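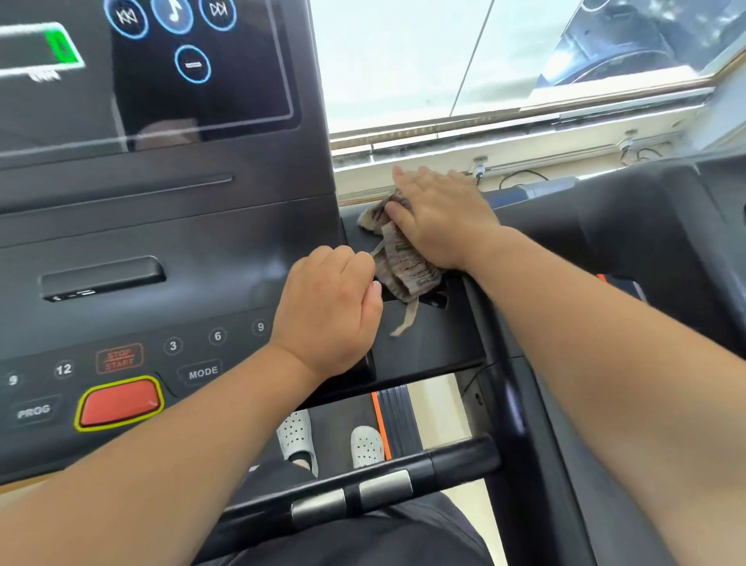 Why I went back to one app after the Pernance split

Jan 11, 2019
By Kieran Foley
5 min read

I have used Pernance to plan and log my exercise for 4 years. Before that I kept a notebook, and before that I kept nothing. It was never a beautiful app, but it did the job: a calendar at the top, a list of sessions underneath, and a messages tab where the people I train with could tell me they were running late.

In September the company split it into separate apps. The calendar and the log stayed in Pernance. Messages went into a new app called Sesier, and the videos, which had been growing for a while, went into another one called Huanca. The announcement said each part would now have room to grow. I read it on the bus and didn't think much of it, other than that I would have to find space on my phone.

I did find the space, by deleting a lot of old photos. Then I signed in to each of the new apps. Sesier picked up my account from Pernance without any trouble. Huanca wanted a new password, then sent the confirmation email to an address I stopped using years ago, and support took 6 days to sort that out. They were polite about it.

I gave the new arrangement a proper go. I can see the thinking behind it. If you run a company with one app and a lot of features, every new feature makes the front screen more crowded, and somebody always complains that the thing they use has been moved. A second app gets its own icon, its own place in the store and its own set of notifications. It also gives you something to show investors. A product with three names sounds bigger than a product with three tabs, even when the same people are using it.

From my side, though, it mostly meant more tapping. Under the old set-up I would open the app, see that a session was planned for the evening, and see straight away that two people had already said they couldn't come. After the split, the session was in one place and the excuses were in another. I turned up at Fliddale park twice to run with a group that had called it off. The message was sitting in Sesier and I hadn't opened Sesier, as I only ever opened it when I had something to say.

Notifications should have fixed that. I had them switched on for all three apps for a fortnight, and the result was that I switched them off for all three. Huanca was the worst. It told me when a video went up, when a video I had half watched was about to be taken down, and when someone I had never met had finished the same video as me.

I should say something good about Huanca, because the videos themselves are better than they were. They are longer, they play properly when you turn the phone sideways, and you can search by length. The old videos tab had a search box that gave you the same few results whatever you put in it. If you mainly want someone to follow along with at home, it is worth having on its own, and I imagine plenty of people have it who never used the original app at all. That may have been the idea.

Sesier is harder to defend. It is a messaging app, and I already have a messaging app, and so does everybody I know. When messages lived next to the calendar there was a reason to use them. Once they were on their own they were competing with the one my sister uses. Our running group lasted a few weeks there and then somebody set up a chat elsewhere and we all moved over in an afternoon. I still get the occasional message in Sesier from people who haven't heard.

There was also the battery. My phone is 4 years old as well, and it was down to 40 per cent by lunchtime most days in the autumn. I can't prove that was down to the new apps. It did get better when I took two of them off.

So since Christmas I have been back to Pernance by itself. The calendar still works and the log still works. I export the log to a spreadsheet at the end of each month, which I started doing when I was annoyed and have kept doing because I like having it. If they ever move the log into an app of its own I will have my own copy.

The part I miss is seeing the chat under the session. I wrote to ask whether it might come back, even as a link that opened Sesier at the right conversation. The reply said they were always listening to feedback and pointed me to a help page about how to install Sesier. I had it installed at the time.

I have looked at a couple of other training apps and not moved to any of them. One wanted a yearly subscription before it would show me a calendar. Another looked good, but couldn't import my old entries, and I am not typing them in by hand. I may look again when my subscription comes up for renewal. If anyone has found one that keeps the plan and the messages on the same screen, leave me a comment, especially if it runs on an older phone.

Last updated: added the bit about exporting the log, after a couple of people asked. It is under Settings, then Account, then Your data, and the file arrives by email.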